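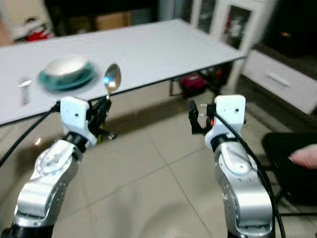

Apuntes de la sesión 4: el agarre de objetos delgados

Una pinza de dos dedos trabaja bien cuando las dos caras del objeto son planas y paralelas. Con los cubiertos esta condición casi nunca se cumple, y por eso en el taller les dedicamos una sesión entera. La cuchara metálica que sostiene el brazo izquierdo está vertical, con la parte ovalada hacia arriba, y esta es la postura que vamos a usar como referencia en todos los ejercicios de hoy. El brazo derecho espera con la pinza abierta. La taza blanca y el platillo pertenecen al ejercicio 3, que veremos al final.

1. Antes de empezar

El montaje es el mismo de octubre: los dos brazos delante de la mesa, cada uno con su fuente de alimentación. Quien construye en su casa puede hacer los ejercicios 1 y 2 con un solo brazo. Revisen por favor los siguientes puntos:

El cable de la muñeca debe tener una curva amplia. Si queda tenso al girar la última articulación, hay que soltarlo y fijarlo otra vez.
Los tornillos de la carcasa se aprietan a mano, sin destornillador eléctrico.
El programa Jirunen tiene que estar abierto antes de dar corriente a los motores.

2. La fuerza de cierre

En Jirunen la fuerza se escribe con un número entre 0 y 1000. Este número no es una fuerza en newtons, es una fracción del par máximo del motor, y depende también de la temperatura. Para una cuchara de cocina empezamos con un valor bajo y subimos de 15 en 15 hasta que el mango ya no gire entre los dedos. Cada uno anota su valor en la hoja. Los valores de un compañero no sirven para otra pinza, aunque las piezas vengan de la misma impresión.

El error más común del curso pasado fue cerrar con demasiada fuerza. El mango resbala hacia un lado, el dedo se flexiona un poco y el codificador indica una posición que ya no corresponde con la real.

3. Ejercicios

Ejercicio 1. Tomar la cuchara por el mango desde un soporte y levantarla hasta la altura del borde de la mesa. Mantenerla 15 segundos.

Ejercicio 2. Girar la muñeca un cuarto de vuelta en cada sentido, despacio, y volver a la vertical. Comparar el ángulo final con el inicial. Se acepta una diferencia de 2 grados.

Ejercicio 3. Con el otro brazo, acercar el platillo con la taza vacía y después bajar la cuchara dentro. Primero se mueve un brazo y luego el otro, nunca los dos al mismo tiempo. Una persona tiene la mano en el botón de parada durante todo el ejercicio.

4. Sobre el registro

Cada intento se guarda en la carpeta Clukness con el nombre del alumno y el número del ejercicio. El intento 2476 de Jovita Serrano está completo y lo pueden abrir como modelo. Fíjense en la curva de corriente: hay un pico pequeño en el momento del contacto y después una línea casi horizontal. Si su curva tiene dientes, el mango se está moviendo.

Para la próxima sesión: traer la hoja con los valores y leer el capítulo de Pemier sobre la fricción, sin las demostraciones.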